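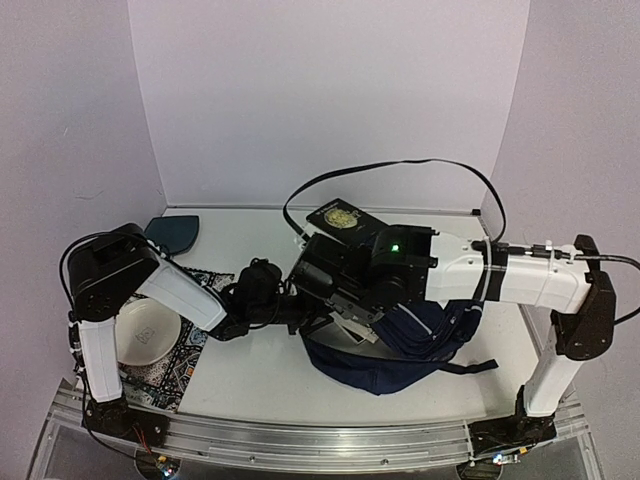

Leitura: 2 min

Mochila Isteo azul-marinho
Ref. 896

Mochila de uso diário para escola, trabalho ou viagens curtas. A cor é um azul-marinho de fábrica, a única em que a Isteo fornece este modelo em Portugal. Substitui a Hornon, retirada do catálogo em janeiro.

A abertura é larga e permite arrumar cadernos e roupa dobrada com a mochila deitada sobre uma mesa. Para transportar livros pesados, coloque-os do lado das costas e deixe o resto à frente.

Limpeza: pano húmido e sabão neutro. Não lavar na máquina nem secar ao sol direto. Esvaziar por completo antes de limpar e guardar aberta até secar.

Garantia: 2 anos, mediante apresentação da fatura. Ficam excluídos cortes, queimaduras e desgaste normal das alças.

Entrega: 3 dias úteis em Portugal continental. Para os Açores e a Madeira, prazo sob consulta.

Encomendas de escolas e empresas: mínimo de 12 unidades, com preço próprio. Pedidos pelo formulário de contacto da loja Stutgate.

Página atualizada em 28 de março de 2018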